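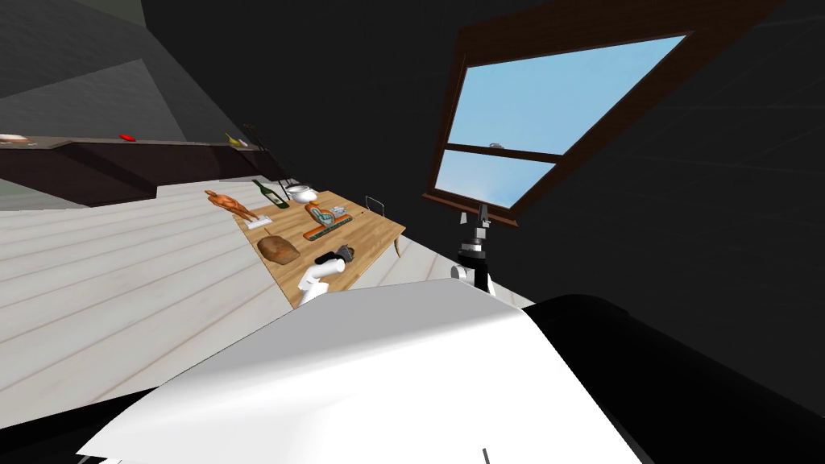 Winditz, June

Planning the kitchen purchase: gallery page

The Painemal test kitchen is due to get a two-armed robot next year, and most of the planning so far has been done in simulation. This page goes with the equipment request. It is meant for people who will be asked to approve the money and would like to see the work before reading the spreadsheet. Mirta Aravena put the request together. Aicha Tazi runs the simulated kitchen and supplied the picture.

Table layout, simulated. The left gripper is over the tabletop next to the bread, and the right arm is up beside the table. Roast chicken, a wine bottle on its side, a white bowl, an orange tray and a wire basket share the same surface.

Back counter, same layout. It has much less on it than the table, with a banana toward the right end. We have not priced anything for a second work area. If the counter becomes part of the job, the request will have to be revised.

Notes on the request

Simulation. The Getow software license is $907 a month and is already in this year's budget. We are asking to keep it through the first year after delivery. Dropping it when the hardware arrives would save money on paper, but every new layout would then have to be tried on the real arms first.

Layouts. Aicha has 74 table layouts saved. They differ in what is on the table and where it sits. The plan is to rerun 51 of them with each gripper we are considering and leave the rest until the choice is made.

Grippers. Two suppliers have quoted, Broten and a smaller shop here in Winditz. The Broten quote includes a spare pair of fingers for each hand. The local one does not, but they are close enough to drive to for repairs. Spare fingers from them are $816 a set, and we would want one set on the shelf. Mirta has asked both for a price on food-safe covers - neither quote mentions them.

Table. The existing wooden table stays for now. A steel one would be easier to clean, and it is listed as optional. Please do not approve the steel table without also approving the new floor anchors, because the old ones will not fit its legs.

Floor space. The room drawing needs to be redone with both arms at full reach. The present version shows only the base, and the aisle looks wider than it will be in use. Facilities has the old drawing and will mark up a copy.

Props. Bread, fruit and chicken for the real tests come out of the regular kitchen supplies account. Glass bottles do too, but breakage should be charged to the project so that we can see what it costs. We suggest plastic bottles for the first month.

Training. Delivery includes one day on site. We have asked for a second day, to be used after the staff have worked with the robot for a few weeks. That price is still open.

Comments on the request go to Mirta by Thursday. Questions about the layouts can go straight to Aicha, who can also run one on screen for anyone who stops by.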